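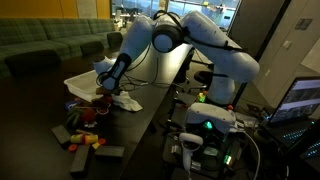
Threads > Film > Projection and Sound

Search posts Go

Thread on the print of Kedholm we ran in October, for anyone booking the same one. Technical notes only, I'll leave the film to the critics.

It comes as a DCP, flat, 5.1, 24 fps. The supplied notes say scope. They are wrong. Load the scope preset and you lose the top of every image, including the opening titles.

Running time on the paperwork includes the short, Olovow. The short is a separate file on the same drive. If you build the playlist from the paperwork you'll think you have a long gap at the end.

Subtitles are burned in for the feature and rendered for the short. Check that your server has the subtitle track enabled before Olovow or the first conversation plays bare.
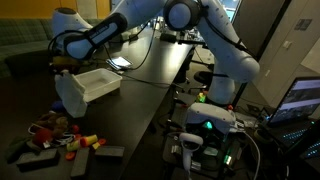 SOUND

Reel 2 is mixed low. Jeanie Paterson, who directed it, confirmed by email that this is intended – the farmhouse dialogue is meant to sit just above the wind. We held the fader where it was and had no complaints from the 80 seats in the small room.

In the big room (200 seats) I went up by 2 dB for the whole feature. Do it before the start. Riding the level through the farmhouse section is audible, and the storm that follows is at full level.

The surrounds are silent for most of the first half hour. Your processor is fine. Test them with pink noise beforehand if you want to be sure.

The key came from Aitken, the distributor, and opened at 6 p.m. on the day of the show. That leaves no time for a full run-through. Ask for an earlier window when you book; they sent us a new one within a couple of hours.

The trailer for Sunuvent on the same drive is scope, so put a lens and masking cue between it and the feature. Ours was missing at the first show and the feature started with the masking in the wrong place.

House lights: the credits have a scene after the cast list. Bring them to half at the music credits and full at the final logo.

If anyone has run the version without burned-in subtitles, I'd like to know whether reel 2 is the same mix.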